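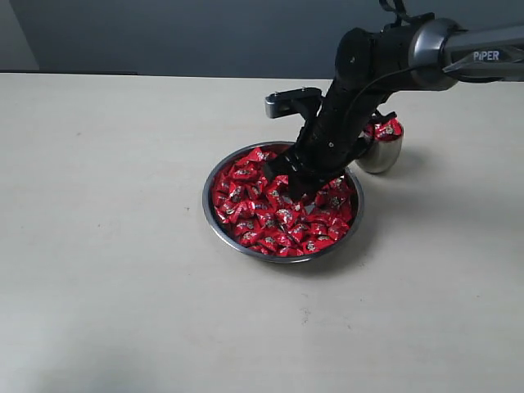 Aroha Goodwin asks whether the Sullow sweet-picking result means much, given 2,689 training runs and only one bowl.

Not a lot, I'd say. They tested with the same wrappers they trained on. Swap the sweets and show me the score again.

Bit harsh. Zein needed 3,810 runs for less. But yes, who judged the grasps? The write-up doesn't say.

it works fine, read the paper

Related
Is 900 trials enough?
Tritum gripper slipping
Cliltivora results: can anyone repeat them?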